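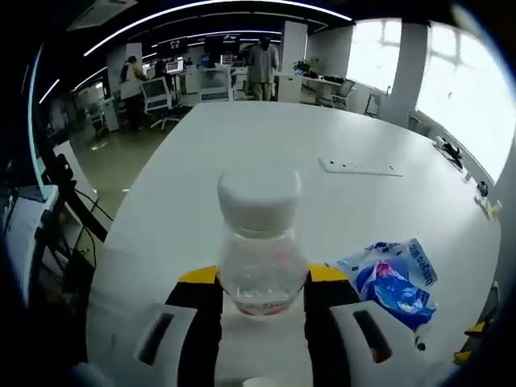 What Happens to a Plastic Bottle?

Learning Center > Young Readers > Materials and Waste > Plastic Bottles

Clear plastic bottles with screw caps are found in kitchens, classrooms, and lunch bags all over the world. They are light, they do not shatter when dropped, and they let you see how much is left inside. This page explains what plastic bottles are made of and how an old one can become something new.

What is plastic?

Plastic is a material made by people. Most plastic begins as oil or natural gas taken from under the ground. Factories change these into long chains of tiny particles called polymers. The word "polymer" comes from Greek words meaning "many parts."

There are many kinds of plastic. Most clear drink bottles are made from one called PET, which is short for polyethylene terephthalate. The caps are usually made from a different plastic that is harder to see through.

How is a bottle made?

A PET bottle starts as a small, thick tube called a preform. The neck of the preform already has its screw thread, the raised line that the cap turns on. The tube is heated until it is soft and placed inside a mold. Air is then blown in, and the plastic stretches outward until it touches the walls of the mold. When it cools, it keeps that shape. A wide bottle and a narrow bottle can be made from the same kind of tube by using different molds.

Why should bottles be recycled?

Plastic does not rot in the way that an apple core or a leaf does. Sunlight and waves can break it into smaller and smaller pieces, but those pieces may remain in soil or water for a very long time. Animals sometimes mistake them for food. Recycling keeps bottles out of rivers and fields, and it means that less oil and gas is needed to make new plastic.

What happens at the recycling plant?

The plant in Emton is run by Vokov and accepts bottles from 49 schools as well as from homes. Its work follows the same order as at many other plants.

1. Sorting. Bottles travel along a moving belt. Machines use light to tell one kind of plastic from another.
2. Shredding. The bottles are cut into small flakes.
3. Washing. The flakes are washed to remove food, drink, and glue from labels.
4. Floating and sinking. The flakes go into a tank of water. PET is heavier than water for its size, so it sinks. Pieces of cap are usually lighter, so they float and can be skimmed off the top.
5. Melting. Clean, dry PET flakes are melted at over 200 degrees Celsius and shaped into small pellets.

The pellets are sold to factories. They may become new bottles, carpet, or the soft filling inside a winter coat.

How can you help?

Empty the bottle before you recycle it. Ask an adult whether your town wants caps left on or taken off, as the rules are different from place to place. You can also refill a sturdy bottle made for repeated use.

Words to know

Mold: a hollow form that gives a material its shape.
Pellet: a small, rounded piece of material.
Polymer: a long chain of tiny repeating parts.

Text by Lợi Quách. Last reviewed October 11, 2021.

Related pages
How Glass Is Made
Where Does Paper Come From?
Inside a Compost Heap
Metals You Use Every Day

Contact the Learning Center | © Heiskanen Museum of Materials | Back to top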